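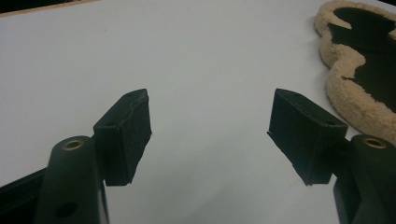
*Page last changed: January. Applies to the Histia folding worktable, all leg styles.*

## Section 7: Leveling and looking after your tabletop

By now the legs are on, the crossbar is snug, and you're probably itching to put something on the table. Please give it one more half hour! A white top is a lovely thing to work on, but it shows every crumb and every ring from a coffee mug, and a little care at the start will save you a good deal of scrubbing later on.

You'll need the small wrench from the parts bag, a soft cloth, a bowl of lukewarm water with a drop of dish soap in it, and a level. If you don't own a level, a marble will do nicely, though you may end up chasing it across the kitchen.

### Leveling

1. Put the table where you plan to use it. Leveling it in the garage and then carrying it upstairs means doing the whole job twice.
2. Press down on each corner in turn and feel for a rock.
3. Find the foot that lifts and turn it counterclockwise, a half turn at a time, until the rocking stops.
4. Lay the level along the long side, then along the short side, and adjust the feet in pairs.
5. Tighten the locknut on each foot by hand, then give it a last nudge with the wrench.

**Note:** On carpet, the feet will sink a bit over the first few days. Check the level again after 9 days or so and you shouldn't have to think about it for a long while.

**Caution:** Have a second person hold the table steady whenever you reach underneath. The top weighs 87 pounds in the large size, and that is plenty to hurt a hand or a foot.

### First cleaning

1. Dust the top with a dry cloth.
2. Wring the soapy cloth out well and wipe from one end to the other in long, easy strokes.
3. Go over it again with plain water.
4. Dry it right away, paying special attention to the edges, where water likes to sit.

For everyday wiping, water is all you need. If you'd like something stronger for ink or tomato sauce (we've all been there), Flavus surface cleaner is the one we use in our own workshop. Spray it on the cloth and keep it off the table itself.

**Caution:** Don't use steel wool, scouring powder, or the rough side of a kitchen sponge. They leave shiny patches in a matte finish, and those can't be buffed out.

### Small scratches

Light scuffs usually come off with a clean pencil eraser. For a deeper scratch, order the Khalaf touch-up kit from your dealer. It comes with a 400-grit pad, a tube of filler, and a little card for smoothing. Try it on the underside first, and let the filler dry overnight before you rest anything on it.

### Heat and weight

- Use a trivet under hot pots, teapots included.
- Lift heavy things into place instead of sliding them.
- If you're clamping a vise or a lamp to the edge, put a scrap of felt between the clamp and the top.

If you bought the Stukholm drawer unit as well, go on to Section 8 and keep your wrench handy. Otherwise, the table is ready for you to use.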